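Kuvix – "Salazar" (new album): first impressions thread
Albums & EPs > Current releases
3642 views

noel_evangelista
Right, I've had this on for most of the weekend and I need to talk to someone about it, as my flatmate has started leaving the room. I came to Kuvix through the second EP, the one with all the church organ on it, so I was expecting drones and got what is more or less a guitar record. Took me three goes to stop sulking. By the fourth I was stood in the kitchen with the tap running, rewinding the middle bit of "Ferry Money" over and over.

The thing I keep going back to is how dry the vocal is. There's no reverb on it at all for the first two songs, you can hear her lips part before each line, and then on track three the room suddenly opens up and it nearly knocked me over. Side two sags a bit for me. "Lanterns" is two good minutes stretched to seven.

Anyway, what's everyone else's order? Mine is Ferry Money, Cousins, the title track, then a big gap.

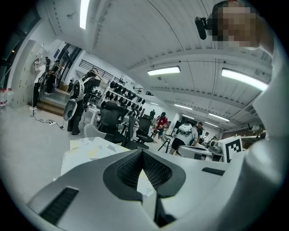
Jhun Sison reckons you've got side two completely the wrong way round, and I'm with him. We listened to it together on the drive back and neither of us wanted Lanterns to end. It needs the seven minutes! The bass doesn't even change note until four minutes in, and when it does the whole song tips over. Trim that and you've got a perfectly nice little tune that goes nowhere.
– feli_ocampo

noel_evangelista
I knew someone would come in swinging for Lanterns. I do like the bass bit. I just don't see why I have to wait so long for it, and the drum machine underneath sounds like the preset you get when you first plug the thing in.

virgilio_m
It probably is the preset. They said in the sleeve notes that most of the beats were done on the road with whatever was to hand. I like it, it's got a bit of a shuffle to it that a proper drummer would have ironed out.

My gripe is with the mastering. The CD is LOUD. I put it on straight after the last Skernex album and had to get up and turn it down. The vinyl is a lot kinder, though my copy has a click all the way through the title track. Has anyone else got that? Pressing number is 2425 if it helps.

feli_ocampo
Mine's 3296 and it's clean as a whistle, sorry Virgilio. I'd send it back. The shop swapped my Skernex one with no fuss at all, I only had to show them the receipt.

And yes to the CD being loud. I mostly have it on in the car so it suits me fine, but on headphones it gets tiring by Cousins.

ron_gatchalian
Going to be the miserable one here. I think the lyrics let it down. Ferry Money is lovely to listen to, but read the words off the sheet and it's a list of things in a coat pocket. The EPs had proper stories in them. "Ganov", off the first one, still gets me every time, the brother on the phone and the line going dead before he gets to the point. There's nothing on the new one I'd want to quote to anybody.

noel_evangelista
Ron, I'd have said the same last week! But the list is the story, isn't it? The ticket stub's for a one-way crossing, and then in the last verse she finds the second stub. I missed it completely the first few times, she more or less swallows the line. Have another listen from where the harmonium comes in and see if it doesn't get you.

I do agree about Ganov, mind. It's the best thing they've done and I doubt they'll top it. I played it to my mum and she went quiet and then asked if the boy was all right.

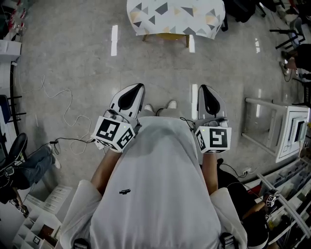 Where I'd go along with you a bit is on Cousins, where the second verse is the first verse with the names swapped. The tune's so good that I let it off, but you can tell it was finished in a hurry. Same with the fade at the end of the title track – it's just getting going and somebody pulls the slider down.

ron_gatchalian
OK, I went back for the second stub. It's a good line. I'm still not having it as a better song than Ganov and I think the vocal is too close, it's like being told a secret by someone who's just had a sandwich. But I'll give the album another week.

virgilio_m
Told a secret by someone who's just had a sandwich is going to be in my head every time now, thanks for that.

Shop is sending me a new copy, by the way. Does anyone know if they're doing Lanterns live? I've got a ticket for May and would happily stand through all seven minutes of it.

feli_ocampo
They closed with it when I saw them and it went on even longer. The drums were played by hand too, so Noel might have to come along and eat his words.

noel_evangelista
Go on then, which night?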